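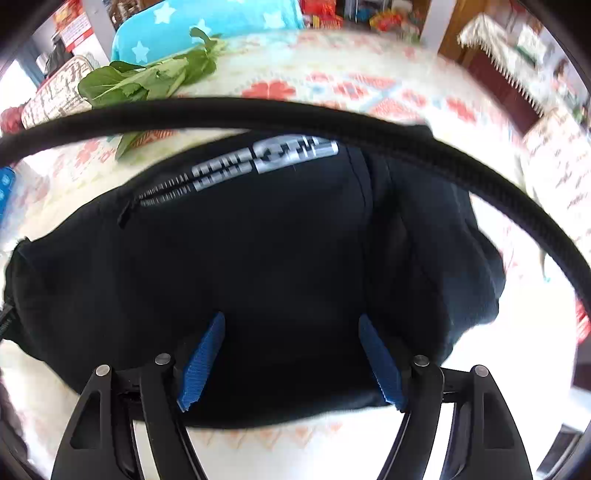 Una bolsa negra sobre un mantel estampado.

Llevo escribiendo en Brulodeck desde marzo y me leen 186 personas. En Sallell, la red donde empecé, tenía 2000 seguidores y casi ninguna conversación. Ahora recibo menos respuestas, pero son largas y suelen discutir lo que he dicho. Prefiero esto.

Los blogs pequeños deberían dejar de publicar su contador de visitas. El mío marcaba 1227 y solo servía para que yo eligiera temas fáciles. Lo quité hace 30 días - tardé demasiado - y he vuelto a enlazar páginas ajenas, que es para lo que abrí la mía. La próxima entrada será sobre el archivo de Brukano.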